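2021-07-30
Skate workshop, Skakside rink

Grinder back in use since the morning. The new wheel runs true after the second dressing. The first dressing I did too fast and it left a small wave, which I could feel with the nail on the test blade but not see. Second time I moved the diamond slowly, one pass each direction, and the wave is gone.

Continued the hollow comparison for the Drendden players. Summary so far, so that Kamala can read it without asking me:

Felicja Lis (defense) skated both hollows, 1/2 inch first and then 5/8. She says on 5/8 the glide is better on the long backward skating, and she did not lose the edge on the tight turns at the blue line. She wants to stay on 5/8. I wrote it on her card.

Nhyira Arthur (wing) did not like 5/8. She feels she must push harder in the first three steps. Back to 1/2. She is lighter than Felicja and the ice was hard this week, so I am not surprised. We should try again when the ice is softer, in the afternoon session maybe.

Teodor Duda (goalie) is a separate story. His left blade was not level, outside edge higher. I checked with the square and the small bar magnet, three times, because I did not believe it. Question is if the holder is bent or if I clamped badly in April. Looking in the old pages, in April I wrote only "Duda, both, ok" and nothing about level. From now on please write the level check for every pair, also when it is good. "Ok" does not help the next person.

I took the left blade out of the holder and put it in the jig alone. Alone it is straight. So the steel is good, and the fault is in the holder or in how it sits on the boot. Rear rivet has a little play. I drilled it out and set a new one, and after that the edges measured level. Teodor will skate on it Monday and tell us.

Wear counter on the grinder: 1,838 at the last wheel change, 2,740 now. The difference is more than I expected for one summer. The old wheel was finished earlier than the supplier's paper says, but we also had the junior camp, and juniors walk on concrete with no guards. I will ask Witold Kaczorowski if the camp can have a rule about guards. He will say there is a rule already.

Steel from Domański: one pair in the delivery has a burr on the front tip, both sides. I removed it by hand with the stone. Not a reason to send back, but I wrote to them.

Things I changed on the procedure sheet:
- Cross grind only if there is a nick deeper than the hollow. I was doing it every time and this eats steel.
- Last two passes light, with the wax.
- Wipe the blade before measuring. Dust under the square gives a false reading, I lost half an hour on this with Nhyira's right skate.
- Stone both sides flat, same number of strokes.

Stick rack: Witold brought back the sticks from the Rullumora game. Two of them have a crack at the heel, found by bending slowly and listening. I marked them with red tape. Please do not give red tape sticks to anybody for practice, last time this happened and the blade flew to the bench.

Still open: Kamala's profile. She asks for a more forward pitch, and I am not sure our templates are correct for this. I compared the template with her old steel and they do not match at the toe. Either the old steel was profiled in another shop or the template is worn. I need a new template to compare, and I don't want to cut her good steel before I know. Until then she skates on her present profile, only sharpened.

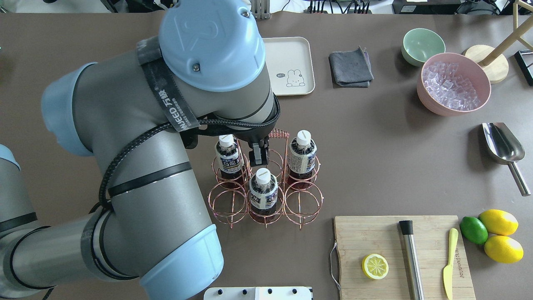 Arm with the two-finger gripper, over the wire bottle rack.

Next week:
Level check on all goalie skates, not only Teodor.
Ask for the price of the template set.
Felicja again on 5/8 after a full practice, to see if she still likes it when tired.
Order honing stones, the one we have is hollow in the middle.
Vacuum the dust box. It was full again today and I smelled it before I saw it.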